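Neden Forum > Simulation and Control > Faults
Thread: Right hand drops out on pepper pick, kitchen counter task

cluttergrid
Posted 1 Feb 2024

Running the two-arm kitchen task in Neden, black multi-fingered hands both sides. Job is to pick the pepper off the cutting board and put it in the saucepan. Since the January update to the Andow contact solver, the right hand faults on grasp closure. Log gives a torque limit trip on the right thumb, then the arm holds position until the episode times out.

2,072 episodes, 56 trips. All on the right side. The left hand has never tripped, but the left hand also never touches the board in this task.

Two stills from different points.

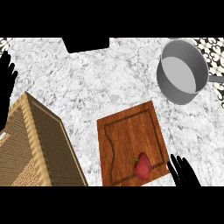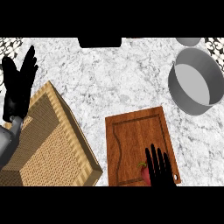
Both stills: pepper on the board, right hand coming in from the bottom, pan at upper right.

Things I have tried: halved the closing speed, raised the thumb limit by 20 per cent, reset the hand calibration. Raising the limit gave fewer trips but worse penetration into the board, so I put it back.

saab_b
Looks like the juice groove to me. If your collision mesh follows the carved outline, a fingertip can catch the lip while closing. The thumb then carries the load. Are you using the visual mesh for collision?

cluttergrid
Convex decomposition, 22 pieces. The groove should be filled in by that.

saab_b
Should be. Render the collision geometry and check. Decomposition of a thin board with a wavy inset can leave slivers along the edge of the groove. I'd swap in a plain box and rerun before touching anything else.

Flurina Aebischer
I disagree with Bilal on this one. A fingertip catching a lip would show up on any finger, and you are reporting thumb only. I would look at the order of closure. If the four fingers stop against the pepper before the thumb arrives, the controller keeps driving the thumb toward its commanded position and the torque climbs. Bogdan had the same fault on their bench setup with real hands, and there it stripped a gear.

saab_b
Thumb only is what gets logged. Andow reports the first joint over the limit and suppresses the rest for that step. You can't rule the others out from that message.

Flurina Aebischer
Fair point on the logging. Turn on per-joint output then, it's off by default.

tramlines
Whatever the cause, holding position after a torque trip is the wrong behaviour if this policy is ever going on hardware. The hand stays loaded against the board. It should open, back off along the approach vector and flag the episode. We wrote that into our Clumetti cell after a hand sat stalled over a lunch break and cooked a motor.

cluttergrid
It's simulation only for now, so I wasn't going to change the fault response until I had the cause.

tramlines
Your policy is learning from those episodes in the meantime. At the least, filter them out.

cluttergrid
Will do. Reran 20 of the tripped seeds with the board swapped for a box and per-joint logging on. 14 no longer trip. The other six still do, thumb first, with the four fingers already stopped on the pepper.

saab_b
So it's the mesh.

Flurina Aebischer
So it's mostly the mesh. Those six are closure order. Try gating the thumb on fingertip contact and post the torque traces.

cluttergrid
Traces to follow when the full set has rerun. Leaving the thread open.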